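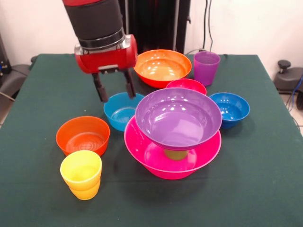 Plastic bowls and cups on a green cloth.

Eat off whatever you've got. That's the whole argument and I could stop there, but I've been chewing on it since November and I want it out of my head.

Matching dinnerware. Who decided? My sister is getting married and the registry went around. A full service for 8, the Lirnden line, all one shade of oatmeal. Dinner plate, salad plate, a thing called a coupe, a smaller thing that also seems to be called a coupe. I clicked through the whole list at one in the morning looking for something under 50 dollars and ended up on the gravy boat. She doesn't make gravy. Never has. She's going to have an oatmeal gravy boat untill she dies.

I love my sister. This isn't about her. It's about the idea that a household starts when the dishes agree with each other.

We grew up on odds and ends. Plastic mostly, some chipped stoneware, two glass plates from my grandmother that you didn't put in the oven. You had your bowl. Mine was green. My brother would take the green one on purpose to start a fight, and it worked, every time. Try starting a fight over an oatmeal coupe. You can't, they're all the same coupe.

And people remember this stuff. Ask anyone over thirty what they ate cereal out of as a kid. They'll tell you the color before they tell you the cereal. Then ask what they ate dinner off last night. Blank. White? Gray? Something from the store.

Part of it is money, sure. A set is how they sell you 17 pieces when you needed a plate. Break one and now the set is "incomplete", and the line's been discontinued, and you're on a resale site at midnight paying more for one saucer than your mother paid for the whole cupboard. Odd dishes don't have this problem. Nothing's missing because nothing was ever complete. A bowl breaks, you sweep it up, you go to the thrift store, you come home with a bowl.

The store on Vullgate Street has a bin by the register. Everything loose, nothing stacked right, lids with no bottoms. I've been buying out of that bin for years. I have a Sakamoto dish in there somewhere that a friend got very excited about, turned it over, looked at the stamp, told me I shouldn't be putting chili in it. I put chili in it. It's a great chili bowl.

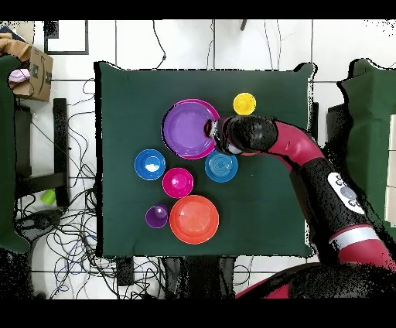

Gareth Nuttall wrote in after my last column, where I'd only mentioned this in passing, to say that a matched table is a courtesy. When everyone gets the same plate, he says, no guest sits there wondering why they got the ugly one, and his mother saved up for her good set piece by piece and was proud to put it out.

OK. Fair. I thought about that letter more than I wanted to. The saving up part got me. Piece by piece is different from a registry, I'll give him that all day. If somebody skipped lunches for those plates then put them out and use them and be proud.

But use them. That's where I get stuck, because most good sets live in a cabinet. My aunt had Pravis china behind glass, the kind with the thin gold line, and I can count on my fingers the meals I saw on it. Easter, a funeral, one Thanksgiving when the pastor came. The rest of the year we could look at it. After she passed no one in the family wanted it. No dishwasher, no microwave, no room. Three cousins on the phone for an hour each trying to get the others to take it. All that care and it ended up in newspaper in a garage.

The plastic bowls went in a day, by the way. People asked for them by name. The big one she did the potato salad in, I wanted that and I didn't get it, and yes I'm still mad.

As for the guest with the ugly plate. I've had a lot of people at my table and what happens is they pick. They stand at the cupboard and pick, and it's the first thing they talk about, and the shy ones get something to say. The kids go straight for the loudest color. I've never once had a guest look hurt over a plate. Over my cooking, yes.

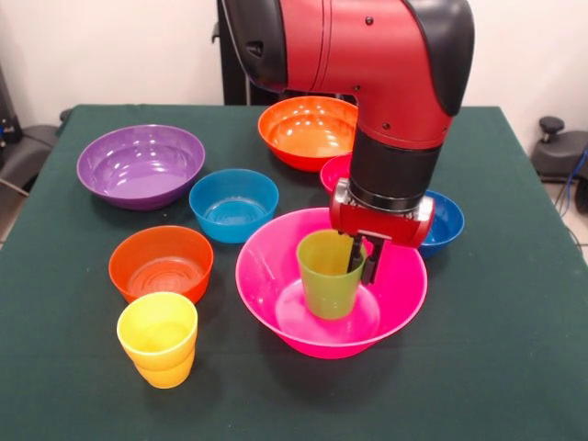

Photo: contributed

I know how this sounds. Person with cheap dishes says cheap dishes are good. Maybe. There's a version of this that's just as fussy as the oatmeal people, where everything is "curated" and mismatched on purpose and the shop sells you a pre-mixed set so you don't have to do your own. I've seen those in the window. A boxed set of plates that don't match! For more than the ones that do. Please don't buy that.

So what did I get my sister. The gravy boat, obviously, I'm not a monster, it was on the list. And out of the Vullgate bin, in a grocery bag with no ribbon, one green bowl. She called me about the bowl. She hasnt mentioned the gravy boat yet.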